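Home | Voting | Your Representatives | Meetings | Archive
Filed under: How-To, Local Government, Public Comment

How to Look Up and Follow Your Council Member's Voting Record 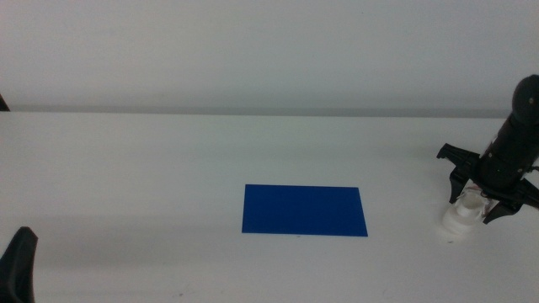

Benedicta Agyeman wrote in to say that she had lived in Ternport for most of her adult life, voted in every council race, and still could not name one thing her council member had voted against. She wanted to know where a person would even start. The steps below are for her and for anyone else in the same position. They are written for Ternport, but most city councils keep the same kinds of records.

Before you start

You need the name of your council member, the number of your district, and a topic you care about. The topic matters more than people think. The council took 311 recorded votes in its last full term, and most of them were approvals of minutes, routine contracts and street closures for parades. If you read all of them you will quit before you get to anything useful.

If you don't know your district, it is printed on your voter registration card. You can also call the city clerk's office and give your street address.

Step 1. Get the minutes

Go to the city clerk's page and open the section called Agendas and Minutes. The agenda is what the council planned to do. The minutes are what it did. You want the minutes.

Only approved minutes are final. Draft minutes are usually posted first and can be changed at the next meeting, so check for the word "approved" at the top. The older files are scans and can't be searched. For those, ask the clerk for a text copy, or plan to read them by eye.

Step 2. Search for your topic

Open one file at a time and search for a plain word: "rent," "bus," "sewer," "police." Then search for the formal word too. The Ternport minutes never say "bus cuts." They say "service adjustment." Akash Pandey kept a list of these when he was following the transit votes and it helps to make your own as you go.

Write down the item number each time you find something. The item number stays the same through first reading, second reading and final vote, even when the title changes.

Step 3. Read the vote correctly

Each recorded vote lists the members under Aye, Nay, Abstain and Absent. A few things trip people up:

- A vote on the consent calendar covers many items at once. A member who voted Aye on the consent calendar may never have said a word about your item.
- A motion to table puts the item off. A Nay on tabling often means the member wanted to vote that night, and it does not tell you which way.
- A vote on an amendment is separate from the vote on the ordinance. Members sometimes vote for a weaker amendment and then vote for the whole thing anyway.
- Abstain and recuse are different. A recusal means the member stated a conflict of interest and left the discussion. The reason should be in the minutes.

Step 4. Keep a simple sheet

A notebook works. So does a spreadsheet. Make columns for the month, the item number, what the item did in your own words, how your member voted, and how the vote came out. Add one more column for notes, and put the page number of the minutes there — you will want it if anyone questions you later.

Leave your opinion out of the sheet. Vivek Maurya mixed his comments in with the votes the first time he did this and had to go back through 34 entries to separate them.

Step 5. Compare with what was said

Now look at the campaign mailers, the newsletter and the member's own page. Match each claim to a line in your sheet. "I fought for the library" should lead you to a motion, an amendment or at least a vote. If you find nothing, it may have happened in committee. Committee minutes are kept separately and you have to ask for them by committee name.

Step 6. Ask

Write to the member's office. Give the item number and the month, and ask one question. For example: "You voted Nay on the amendment to the parking ordinance in January. What was your objection?" Keep it short and polite. Allow 3 weeks, then send it again with the first message attached.

You can also ask in person during public comment, but the council does not have to answer you there, and usually it won't.

If the records are missing

File a public records request with the clerk. Name the meeting and the document you want. Asking for "everything on housing" will get you a delay and possibly a copying bill. Afja Adjei's request for one set of committee minutes was filled by email at no charge.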